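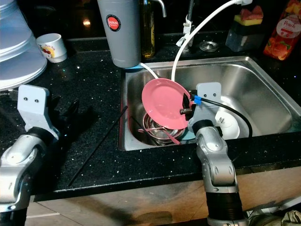 Larnel open day - who went? (kitchen demo thread)

Posted by drainboard_dan, April 8, 2021

Okay so I finally made it to the Larnel open day and I'm still kind of buzzing. Most people were lined up for the Wumen cart in the lobby, but I spent nearly all my time at the sink. Two arms, a real granite counter, a pink plate held by the rim over the basin, and a bowl of dishes waiting in there too. My feet hurt and I didn't care!

Si-eun Hong was running the station and she was great with questions. She told us they've logged 3,693 dish pickups with this setup and that 2,568 of them needed no help from a person. I wrote it on my hand so I wouldn't forget.

Anybody else stop by?

kettle_corn wrote:
I was there in the morning! Loved it, but it was SLOW. I could've done that whole sink and dried it in the time it took to get one plate where they wanted it. My mother-in-law asked if it does pans and Si-eun said "ask me in September" which got a laugh.

gearlash wrote:
Going to be the grump. Do the math on those numbers, that's not even three out of four. If my kid dropped or fumbled that many plates he'd be off dish duty. Kwak had a rack loader at their open house that was way smoother.

drainboard_dan wrote:
@gearlash the Kwak one picked identical plates out of a foam rack though. At this one you had a chopstick lying on the counter, a tumbler, a bottle by the faucet, a hose in the way... it looked like my house on a bad night. I'd take a lower score on that any day.

And needing help doesn't mean dropped! She said most of those were somebody nudging the thing back on track.

Got one from the gripper's side too, for those who asked in the other thread: 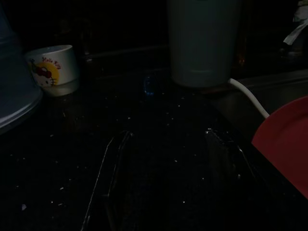 Fingers open over the counter, Hello Kitty cup on the left, red plate on the right.

kettle_corn wrote:
The Hello Kitty cup!! I want that cup more than I want the robot.

gearlash wrote:
Fine, nudging isn't dropping, I'll give you that. But look how dark that view is. Black counter, black fingers - how is it supposed to find anything? I'd have put down a white mat.

clendora_fan37 wrote:
A mat kind of defeats the purpose, no? Tons of people have dark counters. My Clendora vacuum can't handle a dark rug and I've been mad at it for 2 years, so I'm glad someone is bothering.

drainboard_dan wrote:
Ha, same rug problem here. I've still got my notes on the gripper pads if anyone wants them, I'll type them up tonight after dinner.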